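Last updated: April

Visit to the Mosteck parcel hall

Print this page | E-mail this page

We were 15 people from the evening course, and Lilibeth Saludo met us at the gate at 2 in the afternoon. First we had to sign a paper and put on the vests. Mine was too big, but it was the only one left.

The hall is longer than I expected. Mrs. Saludo took us first to the loading doors, where it was cold, and then to the part I liked best, the packing and scanning tables. She told us that the small parcels here are mostly clothes, sent in plastic mailer bags, and on a busy shift one table can receive 255 of them. Anas Twal asked what happens when a label is too wrinkled to read. She said that the bag goes aside and a person types the number by hand -- it takes 40 seconds, and the workers do not like it.

I made some notes about the tables, because in our own storeroom at Stultard we still put everything on the floor. The green crate stands at the left of the scanning plate, and the conveyor belt is on the right side, so the way from one to the other is short.
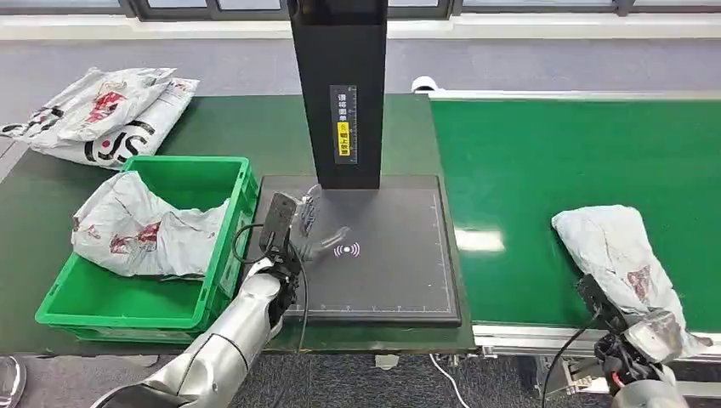 After this we had coffee in the canteen, and Isauro Cervantes gave our thanks to the hosts. The bus back was late.

Related items
- Evening course: dates for new groups
- Our morning at the Oster paper mill
- Storeroom notes, by Bernadette Quintanilla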